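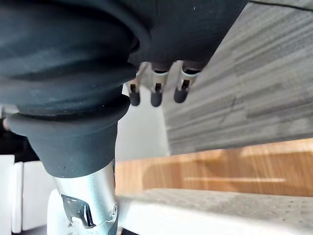 Skangate's hand lab has spent most of June finding out which of two robot hands is better suited to everyday household jobs, and the answer so far seems to depend a good deal on what you ask it to pick up. The trial compares a simple two-jaw gripper from Rissanen with a fingered hand called the Jerivden, both tested on the same arm and both put through the same list of chores. The Jerivden works with small metal fingertips capped in dark gray rubber, and it's those caps that the team has been talking about over lunch, over coffee and (we're told) on the bus home as well.

"I came in as a two-jaw person, and I'll admit I'm still fond of it," said Danica Gashi, who leads the trial. "You close it, it's closed, and you get on with your day. But then you ask it to lift a folded napkin off a table and you find yourself wishing for fingers."

Each hand was given 300 attempts, split between soft things such as cloths and sponges and hard things such as mugs, jar lids and spoons. On the hard items the Rissanen came out ahead, and it was quicker too, which surprised no one who had watched it work. The soft items went the other way, with the Jerivden managing 80 more successful lifts than its rival by the time the last sponge was back in its box.

Spyros Vasić looked after the wrist cameras during the trial, and he has a few thoughts of his own on the subject. A camera mounted that close to the hand sees a great deal of the arm, he said, and a fair part of the first week went into trying different angles until the fingertips were clearly in view without losing sight of the work surface. He'd still like another go at it, preferably with a wider lens and a faster shutter, as quick finger movements tend to come out soft.

There were some grumbles, of course. The Jerivden takes 26 minutes to set up from scratch, a good bit longer than the Rissanen, and Edit Orbán, who did most of the setting up, has asked very politely for a better bench stool before anyone adds a third hand to the comparison. She has been promised one!

The next round will bring in a new controller from Ellar, and the team plans to run another 200 attempts with each hand before deciding which one to keep on the arm over the summer. Gashi hopes to have the results written up for visitors to the lab's open afternoon, which starts at 2 p.m. and will include a chance to try both hands on a pile of dish towels.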